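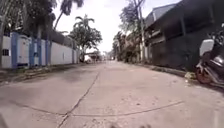
July, workshop, 7.40 am. Rib 6 on the port lower wing of the Pustuvcombe replica is out of line with its neighbours by 3 mm at the trailing edge. Checked twice with the long straightedge, then with a string line from root to tip. The taxi surface question came up again while we had the wing on the trestles. A concrete road with a dark, slightly jagged line running diagonally through it, like a joint between slabs, is the sort of thing the tail skid will have to cross, and the skid shoe as drawn has a square leading edge. I have marked up the drawing for a radiused toe and left it on the bench for comment.

Rib 6 was glued in the first batch, before we changed the jig stops. Ribs from the second batch sit true. Options are to plane the trailing edge strip locally or to take the rib out and replace it. I favour replacement. The strip is already near minimum section and the fabric will show any flat spot once it is doped.

Wing weight with fittings, uncovered, is over the estimate on the Datel sheet. Most of the excess is in the strut sockets, which were made from the next gauge up when the correct tube was out of stock. Not worth remaking. Balance will be recalculated with the engine in.

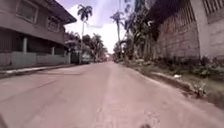
Chia-jung Wu

Afternoon. Engine run on the stand, Weltel magneto fitted. Started on the third swing, ran six minutes, shut down on rising head temperature at the rear cylinder. Peak on the tachometer was 1461 rpm with the test club. Sarahí reads the plugs as lean on the rear and normal elsewhere. Manifold gasket on that side has been disturbed before and is the first suspect - new one to be cut from the grey sheet, not the cork.

Oil pressure steady throughout. Small weep at the sump drain, washer replaced.

Control cable for the rudder: splice pulled to proof load and held. Tag is on the cable, entry is in the rigging book. The second splice still needs serving before it goes on the tester.

To do:
Steam and remove rib 6, clean up the spar faces
Cut gasket, repeat run with the cowl off
Sarahí Figueroa to confirm skid toe radius
Return the borrowed spring balance to the Hầu shed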